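July 13, 2024

Beltrán reprint, working notes (bindery bench)

Picked up the pamphlet again. Title page reads "Islow", no author, printer given as Ornodia. Rocío Olvera thinks the author is the same man who wrote the Gutside poems, going by the spelling and the long run of prayers at the back. I'm less sure. The Gutside text never uses the double dash and this one has it on nearly every page.

Our copy is the 1972 facsimile. The colophon gives a run of 1000 but the numbering on the surviving ones stops well short of that, so I suspect the rest were never bound. Rocío has written to the Beltrán family to ask. No reply yet.

Collated the first gathering against her transcript. Differences so far:

- p. 4, "veil" in the transcript, "vial" in print. Print is right.
- p. 9, stanza break missing in the transcript.
- p. 11, the Latin motto has a dropped letter. Leave as printed and put it in the notes. 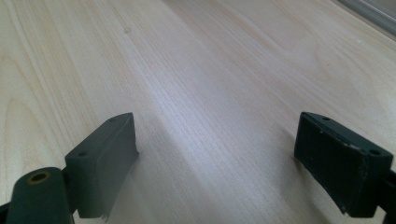

Do we modernise the punctuation in the prose preface? Leave it as it stands, apart from the two places where a full stop has plainly fallen out, and list both at the back.

Paper: the sample stock takes the black well but the red initials look dull on it. Pulled the same page on the heavier cream and the red is better, with some show-through on the verso. We only need 100 copies, so the price difference is small. Going with the cream unless Rocío objects.

Type is still at 11 point. The original is tighter and the long lines turn over less often. Try 10.5 on the canticle pages only and see if the change is noticeable next to the preface.

Page count is 28 with the notes, which leaves no room for the essay she wants on the mystic salons. Either it goes in a separate leaflet or we add a section and recost. Waiting till December would let us do it properly.

To do: check p. 17 against the library copy, order thread, ask about the frontispiece block.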